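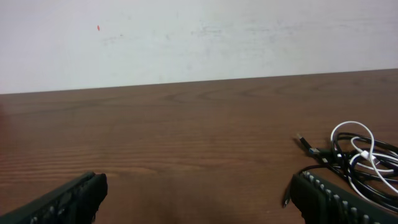 Workshop > Notebooks > Cable sorting

Jul 25, 2020

Back on cords. Loan wants an answer by December on whether the Skanby arm can do the junk drawer chore: take a knot of household cables, separate them, coil each one, put it in a bin. My answer so far is no, with parts of it closer than I expected.

Setup for this round is one tangle on the bare wood table, white cable and black ones mixed, wrist camera only. Aslak wanted the overhead camera on as well. I left it off so the numbers can be compared with Majdi's.

What the arm can do now: find a loose USB end when the metal tip is in view, close on the plug, lift. Majdi logged 200 lifts on single cords and had 7 drops, all on thin connectors that rolled in the jaws.

What it can't do: decide which strand belongs to which plug. Where white crosses black the tracker holds up. Where black crosses black it swaps one cord for another and carries on with full confidence. Pulling on the wrong one tightens everything. I stop the run by hand at that point.

Shiny tips are still a problem for the depth estimate. The wood has a slight sheen too, and the strong grain gets picked up as thin dark cable now and then. Oanh suggests a plain gray mat. I'd like to keep the wood, as people's tables look like that.

Training set stands at 2,069 labeled crossings. Lộc thinks we need 4,000 before black on black gets any better. He is labeling the Bjarnason clips first, then the ones from the Goltetti bench.

For comparison I did the same sort of knot by hand while the log was saving. Took less time than the save did. Most of it was shaking, and the arm has no shake move. Ask Aslak whether the wrist joint can take it.

To do:
- slow the pull, add a stop on rising force
- try gripping by a loop as well as by the plug
- rubber pads for the jaw tips, Oanh has the order form
- rerun with black cords only

Sekik workshop, contact: Loan Lục, front desk | © 2020 Sekik | Back to top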